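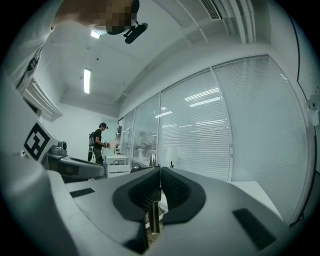 The spring meeting of the Skornerdale reading circle will be in April, in the small hall at Killow. We will discuss two short novels, and Shamim Yousafzai has kindly prepared a list of difficult words for new members.
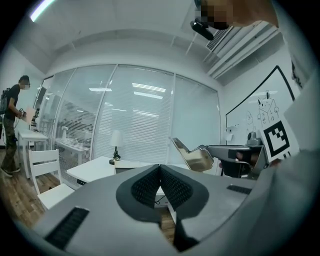
Our book shelf now has 359 titles, and four of them are in large print. Please return what you borrowed before the winter. Rizwan Naqvi wishes to try one evening of listening with eyes closed, so a black device worn on the head, like the one in the photo, can stay at home. Tea is free, as always.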